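Equipment planning meeting, sidewalk robot program
December
By Siebe Hermans

We use cookies to keep you signed in and to see which pages get read. Manage your choices in Settings.

Present: operations lead, simulation lead, workshop, purchasing, finance. Siebe Hermans took the minutes. The safety lead joined by phone from item 3.

The meeting opened at 9:30. The November minutes were accepted with one correction: the spare wheel motors are charged to the workshop budget and not to the Gravino pilot.

1. Carriers

Purchasing has a written quote from Skernano for four Ikira carriers. Operations had asked for four. Finance can cover two from the current budget and would have to move money out of the vehicle line for the rest.

Operations said two carriers will run the Gravino route only if neither one is ever in the shop. The workshop said that won't happen in winter. The drive belts on the old units have been coming off at curb ramps, and the Ikira uses the same type of belt with a wider guard. The guard may help. The workshop would like to see one carrier on its own bench before the full order goes in.

Agreed: order two now, with an option on the other two at the same price. Purchasing will ask Skernano how long it will hold that price and get the answer in writing. If the option costs extra, it comes back to this meeting.

2. Batteries and charging

The quote includes one battery per carrier. Operations wants a spare for each, which makes four packs for two carriers. Finance agreed. The packs are to be listed on the purchase order as separate lines so they can be replaced later without a new approval.

The charging shelf stays where it is, by the loading door. There was some discussion about moving it to the back wall, where it's warmer, but the outlet there is on the same circuit as the air compressor. The workshop will get a price for a new circuit. No decision.

3. Simulation computers

The simulation lead asked for two more workstations for Munshi. The present machines run one street each, and the perception people and the route planning people are waiting on each other most afternoons. Overnight runs are fine. The trouble is during the day, when somebody changes a setting and wants to watch the result right away.

Finance asked whether the work could be rented out to a hosted service. The simulation lead has tried it. Batch runs went well, but driving the carrier by hand was too slow to respond and people gave up on it. She would rather rent for the batch work and buy one machine than buy two and leave them idle at night.

Agreed: one workstation now, plus hosted time for batch runs through the end of the quarter. The simulation lead will report the monthly bill so it can be compared with the price of a second machine.

The Munshi license covers four seats. We are using all of them. Purchasing will find out if seats can be added one at a time — last year they could not.

4. Street scenes for acceptance

The safety lead wants every carrier software release to pass 100 runs in Munshi before it goes outdoors. Operations supports this but doesn't want the same block used for all of them. The downtown block is good for paving joints, curbs and things standing along the sidewalk, and it has very little traffic. The Gravino route has driveways and a bus stop, and we have no scene with a bus stop.

Skernano sells scene packs. The simulation lead thinks they are overpriced for what they contain and would prefer to pay a contractor to build the bus stop into what we already have. Finance will allow money for one or the other. She will bring a quote from a contractor to the next meeting, with the pack price next to it.

The safety lead asked that pedestrians in the acceptance runs be placed differently from run to run. This is a setting and costs nothing. Agreed.

5. Action items

Purchasing: Skernano option in writing, Munshi seat question, order for two carriers and four packs.
Workshop: price for a new circuit, bench time for the first carrier.
Simulation lead: workstation spec to finance, contractor quote, monthly hosting bill.
Safety lead: draft of the acceptance rule, one page.
Operations: list of every driveway on the Gravino route.

6. Other business

The downtown block stays the default scene in Munshi until the bus stop work is paid for and checked.
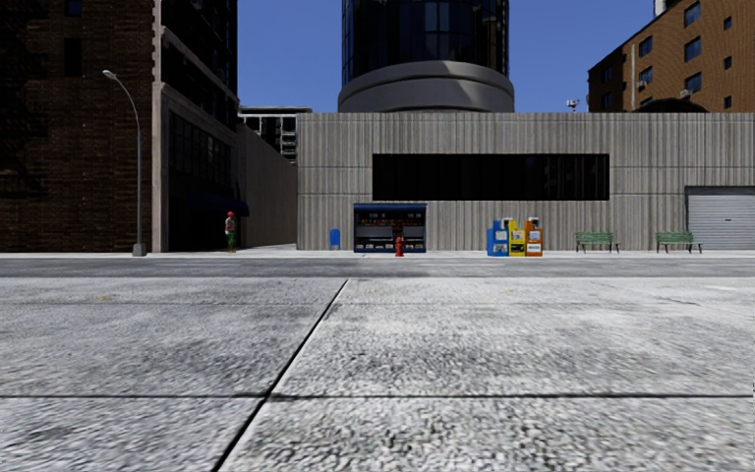 Anyone who needs a different default for their own tests should save it under a new name and leave the shared settings alone. The next meeting is in January, same room, at 9:30. Closed at 10:45.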